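Meet the Morais Arm Kit: A Robot Arm You Build and Teach

An explainer for readers ages 8 to 12

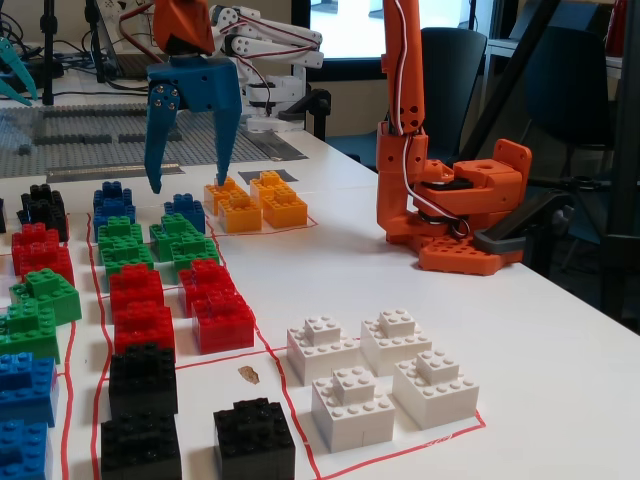

The Morais is a kit for building a small robot arm that sits on a table. It is sold by a company called Ellusska, and it is made for schools, libraries, clubs, and families who have a grown-up willing to help. When you open the box, you do not get a robot. You get 106 parts in bags, a base plate, a bundle of cables, and a book of instructions. One of the first jobs people try with an arm like this is sorting toy bricks. Red lines drawn on the white table split it into zones, and the bricks are grouped by color: four yellow ones in one zone, four white ones in another. A blue gripper with two fingers hangs over the table, with its fingers a little way apart. Picking up one brick and putting it down in the right place sounds easy. For a robot it takes a lot of small steps, and this article goes through them.

What is a robot arm?

A robot arm is a machine that moves a bit like your own arm. Hold your arm out and bend it. You have a shoulder, an elbow, and a wrist. Those are joints, the places where your arm can bend or turn. Between the joints are bones, which stay stiff. A robot arm has joints and stiff pieces too. The stiff pieces are called links.

At the end of your arm you have a hand with five fingers. Most small robot arms have something simpler, called a gripper. The one in the Morais kit has two fingers. It can open, close, and hold on. It cannot tie a shoe or play the piano, but two fingers are enough to hold a brick, a marker, or a paper cup.

What makes it move?

Your arm moves when muscles pull on your bones. The Morais arm has servos. A servo is a small motor in a case, with a sensor inside that tells it how far it has turned.

A plain motor, like the one in a toy car, just spins. A servo can be told to turn to a certain spot and stay there. If you push on it gently, it pushes back, trying to stay where it was told to be. There is one servo at each joint of the Morais and one more to open and close the gripper.

The servos are joined by cables. Some of the wires carry electricity and some carry messages. A message might say, "Elbow, turn a little to the left." The elbow servo turns and sends back a message saying where it is now. This happens many times a second.

How does it know what to do?

There are two ways to give the Morais a job.

The first way is to write a list of steps on a computer. The software that comes with the kit is called Kindinov. It shows each step as a block, and you drag the blocks into order. A list for moving one brick might go like this:

Open the gripper.
Move above the brick.
Go down.
Close the gripper.
Go up.
Move above the right zone.
Go down.
Open the gripper.
Go up.

That is nine steps for one brick. If you leave out the first "Go up," the arm drags the brick across the table and knocks over everything on the way. Almost everyone does this at least once.

The second way is to show the arm what you want. You build two arms from two kits. One is the leader and the other is the follower. You hold the leader and move it with your own hand, and the follower copies you. Kindinov saves every move. After you have shown it the same job many times, the software looks for what your tries have in common. Then the follower can try the job alone. For this, it needs a camera pointed at the table, which you buy separately.

Showing takes patience. The instruction book says to record 200 tries for a simple job. At one library where the kit was tested, a group of ten-year-olds took turns over several afternoons and got to 337. Their arm did better than it had at 200, but it still missed bricks that were standing very close together.

Why use toy bricks?

Bricks are good for practice because they have straight sides and do not roll away. They come in clear, bright colors, which a camera can tell apart more easily than shades of brown or gray. They also don't break when they are dropped.

They are hard in one way. A brick has to be held squarely. If the fingers close on a corner, the brick twists and slips out. You fix this with your own hand without thinking, because your skin feels the brick start to turn. The Morais has no skin and cannot feel a slip. It only knows how far its fingers have closed.

Color can trick it too. Bright sun from a window can make a white brick hard to see on a white table. The instruction book suggests working in the same light every time, or closing the blinds.

Building the arm

Octavio Tapia runs an after-school club and has built four of these kits with children. He says the build takes his groups about five hours, spread over a few meetings. The links snap together and are then held with small screws. The screws are the slow part.

"Put the lid of the box on the table and keep all the screws in it," he says. "We lost three in the carpet the first time."

Before you start, check that you have a small screwdriver, since there is none in the box. You also need a table that does not wobble. The base plate has to be clamped to the table edge. If it isn't, the arm can tip over when it reaches out far.

Each servo has a number on a sticker. Number one goes at the bottom, and you work your way up. If two servos are swapped, the arm will bend at the elbow when you wanted it to bend at the shoulder. It doesn't harm the arm, but you will have to take it apart and do that section again.

When the arm is built, it has to learn where its own joints are. This is called calibration. You move each joint as far as it will go one way, then as far as it will go the other way, and Kindinov writes down the numbers. It takes a few minutes. You do it again if you ever change a servo.

Staying safe

The Morais is small, but it can pinch. Keep your fingers, hair, and sleeves away from the joints and the gripper while it is switched on. Tie back long hair.

There is a red button in the kit on its own cable. Pressing it turns off the power to the arm. The arm will drop when this happens, so do not put your hand under it. Decide before you begin who will sit next to the button.

A grown-up should plug in the power supply and unplug it when you are done.

What we liked and what we didn't

We tried the kit with children ages 8 to 12. The older ones could follow the instruction book by themselves. The 8-year-olds needed help with the screws and with the longer words.

The block lists in Kindinov are easy to change, and the software shows which step the arm is on while it moves. That made it simple to find mistakes. The leader and follower arms were the part everyone wanted a turn with.

The cables are a little short. One came loose when the arm reached to the side, and we had to pause and push it back in. The gripper fingers are smooth inside, and they let go of shiny things. Shengli Hou, who designed the gripper for Ellusska, told us a set of rubber finger pads is being made and will be ready in December.

The price is high for one family if you want both arms and the camera. Some libraries lend the kit. The Killelora library service has a few, and you can keep one for three weeks.

What to try after sorting

Ellusska has a web page where owners share jobs they have taught their arms. There were 2,778 of them when we looked. Some are short, like pressing a doorbell. Some are long, like setting out a row of dominoes. You can load another person's list of steps into Kindinov, but you will probably have to change the distances, because your table and your bricks won't be in just the same places as theirs.

A good second job is stacking. Start with two bricks, one on top of the other. The arm has to press down hard enough to make them click, and it has to let go without pulling the top one off again. Try it with large bricks first.

Words to know

Calibration: teaching a machine where its own parts are.
Follower: the arm that copies.
Gripper: the part at the end of a robot arm that holds things.
Joint: a place where an arm bends or turns.
Leader: the arm you move by hand.
Link: a stiff piece between two joints.
Servo: a motor that can turn to a certain spot and stay there.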